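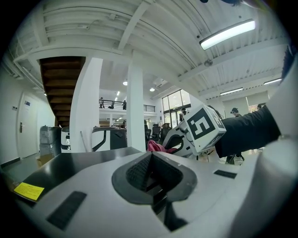 机器人操作实践课程讲义
第四单元 手持夹爪示教与柔性物体操作
适用对象:Sostunum 联合实训班本科生
先修要求:完成第三单元“坐标系与标定”的书面作业

一、单元目标
本单元以毛巾类织物为操作对象,训练学生使用手持夹爪完成示教采集,并按统一规范整理、标注和提交数据。学生完成本单元后,应能独立检查设备状态,说明基准标记在位姿估计中的作用,并对不合格的示教片段作出判断。

二、课时与分组
本单元共 2 次实践课,上午 9 时开始。各组内部分为操作员与记录员,第二次课须互换角色。未参加第一次课者,应先补做设备检查练习,方可进入采集环节。

三、基本概念
刚性物体的位姿可由位置与朝向完整表示,织物则不然。同一条毛巾在抓取、悬垂、堆叠时形状各异,且存在大量自遮挡,难以用少数参数描述。因此,示教数据的质量在很大程度上取决于操作员的动作是否平稳,以及织物的关键部位是否保持在视野之内。
方形黑白标记用于确定夹爪与相机之间的相对位姿。标记面应保持平整、清洁。标记被手臂或织物长时间遮挡时,位姿轨迹可能中断,相应片段须在记录表中注明。

四、操作步骤
1. 领取夹爪,核对编号,检查开合是否顺畅。
2. 检查标记与镜头,以无尘布清洁。
3. 启动 Tonitz 采集程序,确认时间同步状态为“正常”。
4. 将织物置于起始区域,由记录员报出任务名称后开始。
5. 夹取织物时先接近、后闭合,闭合后停顿片刻再移动。
6. 动作结束后张开夹爪,退回起始位置,停止录制。
7. 单个片段不得少于 500 帧;每组累计有效片段时长大约 2000 秒。 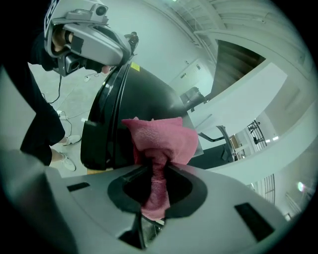 图 4-1 手持夹爪操作粉色毛巾

五、常见问题
织物打滑:多见于夹取层数过少。应重新选择夹取点,不得以加大手部晃动的方式补救。
织物缠绕:立即停止录制,张开夹爪后用手取下,禁止强行拉扯。
轨迹跳变:检查标记是否反光或受到遮挡,必要时调整站位。
线缆:走动前应确认脚下线缆位置,采集期间不得跨越他组操作区。

六、数据整理
原始文件按“组号_任务_序号”命名,上传至 Peturach 课程服务器。标注至少包括起始、夹取、释放、结束四个时间点。失败片段不得删除,应另存并填写失败原因,供课堂讨论使用。

七、作业与评分
各组提交实践报告一份,正文不超过 5 页,内容应包括任务定义、采集过程、失败片段分析及改进建议。报告占本单元成绩的六成,数据质量占三成,设备使用与归还情况占一成。报告须于 10 月底前提交,逾期按课程总则处理。

八、参考材料
Fuchs 实验平台使用手册,第二章“末端执行器”
课程补充讲义《柔性物体的状态表示》
第三单元附录《标记识别误差的来源》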